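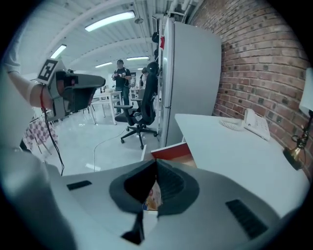 **From:** Nahom Lencho
**To:** jirkulgate-tenants
**Date:** 3/8/23
**Subject:** Re: The lights, again

Olga Campos wrote:

> Could whoever is last out of the big room please turn off the ceiling lights? I came in this morning and every tube was burning for an audience of chairs. Also, Isauro says the long one buzzes. I can't hear it, but I'm told I'm lucky.
>
> And what's going on with the boxes?
>
> Olga

Olga, all,

Guilty on the lights. I was last out and I hit the switch by the door, which as of December runs only the hallway. The one you want is around the corner, at a height chosen by a much taller person. I've put tape on it.

The buzz is real. It's somewhere near B flat, and once Isauro has pointed it out you'll have it for life. Replacement tubes are $18 each from Risetti, or we can go LED for the whole ceiling, which Léonie got quoted at $1,051 before labor. I'd go for the tubes. Those of you who enjoyed last year's thread about the coat hooks (148 messages, two of them about coat hooks) are welcome to argue for the LEDs.

As for the boxes: anything going on the shelves needs a name on it by Friday. Full ones go on the bottom, and please fold the empties flat. An empty box put back on the shelf closed is a small act of cruelty to the next person looking for something.

The tall cabinet is for shared supplies only. Mudassar, your boots are in it. They've been in it long enough that I thought they were shared supplies.

I still need someone with a ladder and steady nerves for the tubes. Mornings are best.

Nahom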